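Workshop notebook, November

Play kitchen, the pale blue one

Came in early to get on with the kitchen before Leanne needed the bench. I've been going over the joints and handles a bit at a time, and Miłosz wants the thing ready to go to Ponitz by the end of the month (good luck to us!). The overhead lights were on full, so everything up there looks washed out and white, which I rather like on a grey morning.

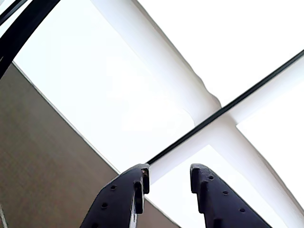

Anyway, handles. The gold ones are lovely but I want to check every screw again, the fridge ones most of all, as that's what small hands will go for first. My note from last time says 615 for the overall width and Hubert's says 625. One of us can't read a tape! Will measure again after lunch.

Fruit is in the top of the fridge for now: mango, pear, banana and the bumpy green grapes. Tsegereda thinks the shopping list panel should match whatever food we send, and I think she's right. The plates stay in their rack, and I'm very fond of the gold telephone.

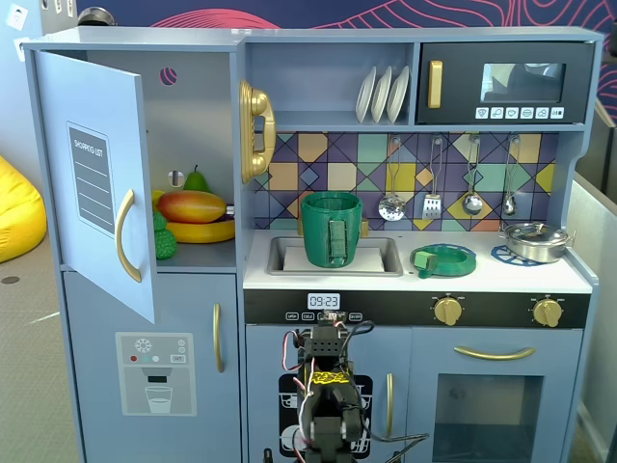

Still to do

Ask Zdzisław for 20 more short screws.
Measure the width, write it down ONCE.
Talk to Tsegereda about the list wording.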